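Plemana – technicien(ne) en analyse de défaillances, manipulation textile

Le projet Losesex porte sur la mise sur cintre de vêtements par une cellule à deux bras. En août, la cellule a été mise à l'arrêt : un cintre saisi trop près du tissu a entraîné l'étoffe entre les doigts, et l'effort de fermeture a dépassé le seuil sans déclencher l'arrêt de protection. Sur 100 cycles rejoués depuis, 39 présentent le même défaut.

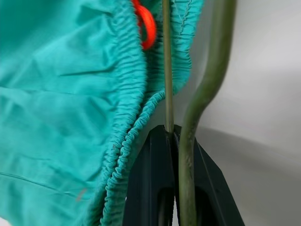 Missions

Tige verte serrée entre les doigts, bord froncé du tissu rabattu sur le doigt gauche : les configurations de ce type sont à classer et à rapprocher des courbes d'effort. Vous reprenez aussi la chaîne d'arrêt avec Torben Stöcker (sécurité machine) et rédigez les fiches de défaut.

Les essais se font sur table, les deux bras travaillant de part et d'autre du vêtement, cintre posé en travers du tissu. Intervention manuelle uniquement bras consignés. 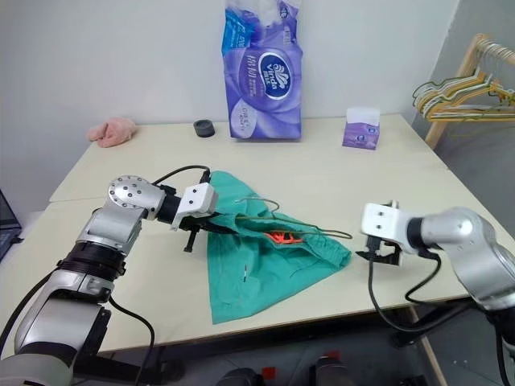 Profil recherché

Bac+2 en mécatronique ou maintenance, lecture de schémas électriques, pratique des journaux de contrôleur. La connaissance des préhenseurs à doigts parallèles est appréciée – elle peut s'acquérir sur place. Anglais technique lu.

Conditions

Contrat de 7 mois, temps plein, site de Rathjen. Candidatures à adresser à Birgit Heitmann, service du personnel, réf. Losesex.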